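The Rulebook on the Lab Door
June 16, 2025

The first thing Xinyi Xie hands a visitor to the Pekar manipulation lab is a sheet of paper, printed on both sides and soft at the corners. It holds the house rules for running a robot arm at a table, and she has rewritten it more times than she cares to admit. I read it standing up, then sat down and read it again. It's wonderful stuff!

Take rule one. Before any run, somebody says out loud what the robot is supposed to do, what it may touch and when it has to stop. If the people in the room can't agree on those in a minute, the arm stays parked. "You'd be amazed how often we don't agree," Xie says. "Does 'clear the tray' mean the tray ends up empty, or that the tray goes too?"
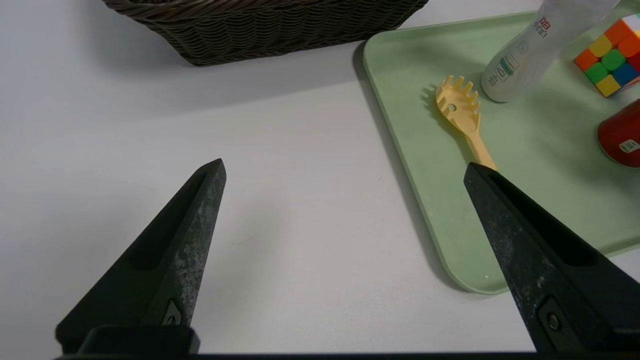
Then there are the rules for people. Hands stay outside the taped line while the motors are live. The stop button sits within reach of whoever is watching, and watching is a job of its own – no phone, no laptop, no chatting with the person at the keyboard. A shift at the button lasts 76 minutes, a number that came out of a long argument in May and that everyone now defends fiercely.

My favorite section covers record keeping. The lab has logged 2,652 runs under the current rules, and a failed run gets the same paperwork as a good one. A dropped spatula, a missed grasp, a gripper that closed on air: all of it goes in, with the operator's initials. Muchen Zheng, who looks after the log, once worked at a firm called Feveck where the bad runs were quietly deleted. He still gets worked up about it. "How do you fix something you threw away?" he asks.

The same strictness goes for kitchen tools. A spoon has to be logged by its shape and where it lies, with the handle direction written down, so that another team could set up the same test and argue with the result.
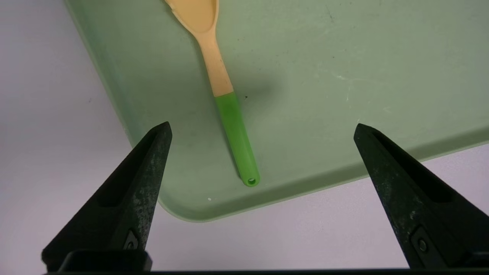
Pekar Manipulation Lab – Safety and Test Practice Group

Other teams have started asking for copies. Folix, a small company that builds sorting machines, borrowed the sheet this spring and sent it back with seven changes penciled in the margins. Xie took two of them. One says that scuffed fingertips must be checked against a fresh pair before anybody blames the software, and Zheng calls it the best sentence on the page.

The next version is due once the group settles what to do about visitors who want to press the button.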